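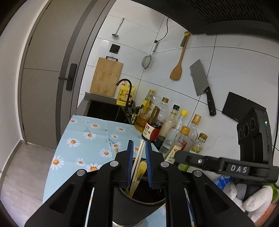 Mylene Calimlim thinks hand-cut noodles are too much trouble for a weeknight, and she told me so at some length when I mentioned I was off to interview Na-rae Woo on the subject. A good dried noodle costs next to nothing, she said, and it doesn't leave flour in the cutlery drawer. Fair enough! I passed the whole complaint along to Woo within five minutes of sitting down, and she laughed so hard she had to put down her coffee.

"She's right about the drawer," Woo said. "I've got flour in drawers I haven't opened since February."

Woo teaches noodle making in the hall behind the Nistgate library, eight people at a time, and the winter classes fill almost as soon as they go up. I took one myself two years ago and came home with a bag of lumpy, uneven strands that I thought were the best thing I'd ever eaten. So you can take it as given that I'm a fan.

She grew up on kalguksu, the Korean knife-cut noodle soup, which her grandmother made with anchovy broth, zucchini and potato. The dough was flour, water, salt and a spoonful of oil, and there was never a recipe. "She'd say 'until it feels like your earlobe,' and I'd stand there pinching my ear with floury fingers," Woo told me. "I still say it to my students. Then they all do it, the whole row of them, and I get to see what I looked like."

When she started teaching she finally weighed everything, because people wanted numbers. Her standard batch is 500 grams of all-purpose flour, which feeds four or five. The water she's looser about. A damp March flour and a dry January flour are different animals, she says, and anybody who gives you an exact amount has a better kitchen than hers.

What she's strict about is the rest. The dough goes in a bag in the fridge for an hour at the very least, and overnight if you can stand it. "You'll hate it when you first mix it. It's shaggy, it's ugly, it fights you. Put it away. Go to bed. In the morning somebody has swapped it for a beautiful dough."

A chopstick, and daisies on the cloth.I asked about tools, expecting a list. Woo owns a rolling pin she bought at the Bangash hardware sale and a heavy rectangular knife, and she lifts noodles out of the pot with ordinary chopsticks. She'll pull one strand, bite it and look for the thin white line at the centre. When the line has gone, so has your time, and you'd better have the bowls ready.

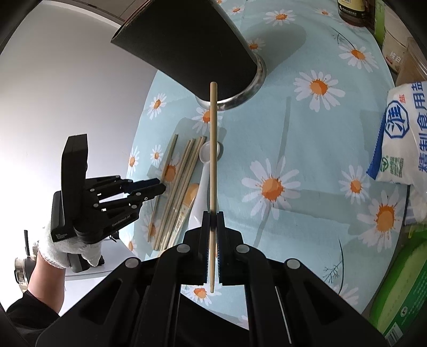
Light wooden chopstick, daisy-print tablecloth.

The cutting is where people freeze up. You dust the sheet, fold it over on itself a few times like a letter, and slice across. Beginners go slowly, press too hard and glue the layers together. Woo wants you to go faster than you feel you should, with plenty of flour between the folds, and to shake the strands out straight away.

"Uneven is fine! Uneven is lovely. You get a thick one that's chewy and a skinny one that's soaked up all the broth, in the same mouthful. A machine can give you perfect. I'm not teaching perfect on a Saturday budget, I'm teaching lunch."

One of her regulars, Magdolna Boros, brought a different tradition into the room. Boros makes the Hungarian egg noodles her mother put into chicken soup, cut so fine that they're almost threads, and she was appalled by a dough with no eggs in it. The two of them argued happily through an entire session and then swapped. Woo now keeps a jar of dried egg noodles on her shelf, and Boros has been spotted at the grocer on Breritz Street buying dried anchovies by the bag.

"We had the same grandmother," Woo said. "Different country, same bossy woman with a rolling pin. She'd have hated my knife work in both languages."

I wanted to know about broth too, and here she got properly animated. She pulls the heads and guts off the anchovies, toasts them in a dry pot until the kitchen smells like a wharf, then adds kelp and cold water. The kelp comes out just before the boil. The anchovies get another ten minutes or so. She cooks the noodles right in the broth, which thickens it slightly and makes it cloudy. If you like a clear soup, boil them separately and rinse them, but she'll give you a look.

By her own tally she has fed noodles to some 465 students. The tally lives in a scribbler she has kept since her first class, with a line for every person and a note on what went wrong. She read me a few. "Too wet." "Forgot salt, forgot again." "Cut thumb, cheerful about it." Mine, I'm sorry to report, said "talks while kneading."
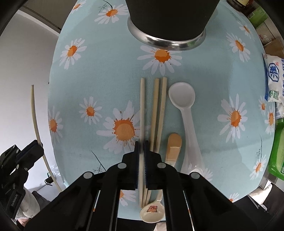 Pale wooden chopsticks and a long white spoon.

As for Calimlim's weeknight objection, Woo has an answer ready, and it's the freezer. Cut the noodles on the weekend, flour them well, coil them into nests on a tray and freeze them hard before bagging them. They go into the pot straight from frozen. With a litre of broth also stashed away, supper takes less time than waiting for a pizza.

I've been doing it for a month now and I can vouch for it completely. My nests look like something a careless robin left behind, but they hold together, and on a cold night with a bit of chili and green onion on top I can't think of anything I'd sooner eat. My neighbour has started turning up around six with an empty bowl.

Woo's next plan is a dumpling class, if the hall can find her a second stove. She's already practising pleats on anyone who comes to the house, and I was sent home with a dozen in an old margarine tub, along with instructions to steam them on cabbage leaves and to phone her afterward with complaints. I phoned. The only complaint was that there were twelve.

Filed under: Food & Kitchen | Conversations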